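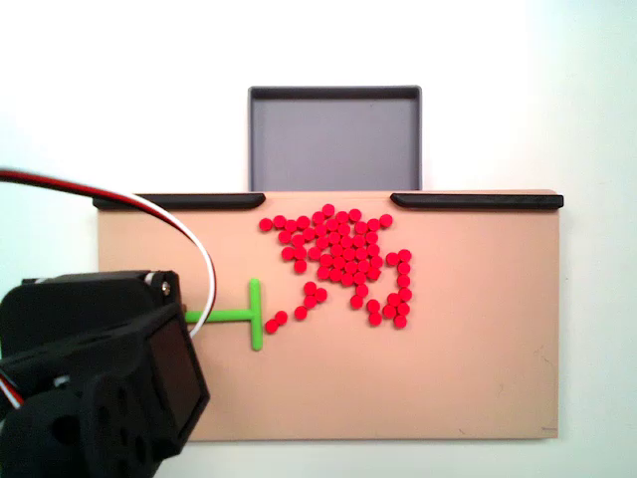 *Uma placa bege com duas barras pretas e uma bandeja cinza atrás.*

Volta e meia alguém me pergunta por que ainda guardo o elmo de Skadadholm no baú, ocupando espaço, se ele não serve para mais nada desde a atualização de novembro. Eu sempre respondo com carinho (e com mais palavras do que a pessoa queria ouvir): guardo porque me custou 216 fichas de torneio e umas noites muito boas ao lado de gente de quem gosto.

Para quem chegou agora a Codo, o elmo se comprava na tenda do mercador Koro, durante o festival, e dava um bônus pequeno na mineração. Depois os desenvolvedores tiraram o bônus, fecharam a tenda e deixaram o item como enfeite. Muita gente reclamou, e o Struan Laing, do meu clã, destruiu o dele na mesma noite, de pura raiva. Já se arrependeu, coitado!

Minha opinião, que venho remoendo faz tempo, é que um jogo online deveria tratar melhor as suas velharias. Não peço o bônus de volta. Entendo que o equilíbrio muda, que o jogador de nível 100 não pode passar na frente do novato em tudo, que a mina de Rocha já anda cheia demais. Mas podiam ao menos escrever, na descrição do item, de onde ele veio e em que festival foi vendido. Hoje se lê só "um elmo antigo", e quem encontra um na troca nem desconfia da história.

O Ruaridh Mowat discorda de mim, e discorda bem. Para ele, item sem função atrapalha o inventário e empurra o preço para cima, e um elmo que custava 9 moedas de prata na revenda virou objeto de especulador. Tem razão quanto ao preço. Só acho que dava para resolver isso com um armário de lembranças, separado do baú, com espaço para até oito peças por personagem e sem possibilidade de venda.

Eu já sei quais seriam as minhas, e o elmo ficaria logo na primeira prateleira, do lado da lanterna rachada que ganhei na pescaria.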